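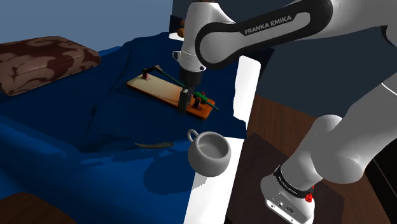
## Fuentes de alimentación silenciosas: el ruido que no aparece en la caja

Durante muchos años he comprado fuentes de alimentación mirando solamente dos datos: la potencia y el certificado de eficiencia. El ruido lo dejaba para los ventiladores de la caja y para el disipador. Fue un error, y lo entendí cuando monté un equipo con una Sirnix de gama media que, en reposo, se oía más que todo lo demás junto.

El problema no era el ventilador. Era un zumbido agudo, eléctrico, que cambiaba de tono cuando yo movía la rueda del ratón en una página larga. Las bobinas vibran según la carga, y una tarjeta gráfica que produce muchos fotogramas en un menú sin límite es la carga perfecta para escucharlas. Limité el juego a 100 fotogramas por segundo y el zumbido bajó bastante, aunque no desapareció.

Para este artículo he usado 3 modelos: la Sirnix, una Stidar modular y una Kallard con modo semipasivo. Los tres pasaron por el mismo equipo, con la misma caja cerrada y la misma gráfica. Medí el consumo en la pared con un vatímetro doméstico, de modo que mis cifras incluyen las pérdidas de la propia fuente. Navegando, el equipo con la Stidar pedía 116 vatios; con la prueba combinada de procesador y gráfica llegaba a 413.
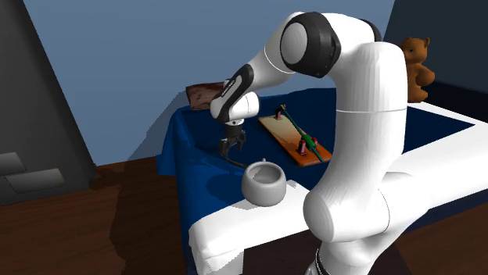
*Brazo blanco con cubiertas negras en las articulaciones, sobre una mesa con tela azul.*

La Kallard fue la más interesante. Su ventilador no gira con carga baja, y en una habitación tranquila esto se agradece mucho. Pero tiene una costumbre molesta – arranca de golpe, gira un minuto y se para otra vez. Quien trabaja con carga variable va a oír este ciclo toda la tarde. Con el modo semipasivo desactivado, el ventilador gira siempre despacio y yo, personalmente, lo prefiero así.

La Stidar no hace nada especial y quizá por eso me ha gustado. La curva del ventilador sube con paciencia y el zumbido de bobinas solamente se percibe con el oído pegado a la rejilla. Los cables, en cambio, son rígidos y el de 24 pines me costó dos intentos.

También quería probar una Babić, pero la unidad llegó con el conector del procesador doblado y tuve que devolverla. Si la nueva llega antes de diciembre, publicaré las mediciones en esta misma sección.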